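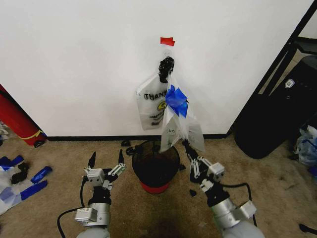
From: Sumeya Belay
To: bimanual-learning list
Date: 22 March 2022
Subject: Re: Wrist force input on the bag task, does it help?

Gebreyes wrote:

> Thanks for the short write-up last week. Two things I could not work
> out from it. First, is the policy given the wrist force signal
> directly, or do you only use it to filter the demonstrations? Second,
> you say the baseline "pulls too early" on thin bags. How do you decide
> what too early means? We have seen something similar on Andum with
> cloth, and I would like to compare like with like. Also, did you try
> it with more than one bag on the hook?

Hi all,

Answers in order, with the new numbers at the end.

The force signal goes into the policy. We tried filtering first and it made very little difference. What we do now is take the last 15 readings from each wrist, run them through a small encoder, and add the result to the image features before the action head. Nothing else in the network changed. The baseline is the same network with that input set to zero, retrained from scratch on the same 500 demonstrations. I did not want to compare against the older Rernadberg checkpoint, which was trained on a different mix of bags.

On "too early": I was loose with that in the write-up, sorry. We mark a pull as early if the arm starts its retreat while the gripper width is still changing. That is checked from the logs with a fixed threshold, so no one has to watch video and make a call. It misses the case where the fingers have closed fully on nothing, and we count that separately as an empty grasp. If your cloth runs on Andum have gripper width in the logs, you should be able to run the same script. I will send it off list.

And yes, more than one bag. The setup at the top of this message is the harder version, with a white THANK YOU bag and a translucent one bunched together on the wall above a small wastebasket. The right gripper has the translucent bag near its bottom corner. Clear film is where the cameras give us the least to work with, and the corner is a poor place to grab because the plastic can slide a long way before it goes tight. With a stiff paper bag you can close the fingers and go. With film you want to close, take up the slack slowly, and only then move.

That is the part the force input seems to help with. Over the test runs, the policy with force finished the task in 72 percent of trials. The baseline finished noticeably fewer, and most of the gap came from early pulls. Empty grasps were nearly the same for both, so I don't think we can claim that force helps the arm find the bag. It helps after contact.

Some things I am less sure of:

The gain shrinks when the bags are hung very close together. My guess is that the arm feels the second bag dragging and reads it as the first one going tight. We have 14 runs where this looks like the cause, too few to say much.

Zeroing the force input at test time, without retraining, breaks the policy badly. I expected a drop, but it often stops right after the grasp and stays there. So it is leaning hard on that signal, and a noisy sensor would be a real problem. We are adding dropout on the force branch now.

I have not tested a different wrist sensor at all. Zavon uses one with a much lower update rate, and if anyone there has time on the arms before May I would like to know what happens — even a handful of runs would tell us something.

Gebreyes, one question back. When your cloth slips, does it slip slowly over many steps or all at once? Ours is mostly slow, and I suspect a history of 15 readings would be too short or too long depending on your answer.

Sumeya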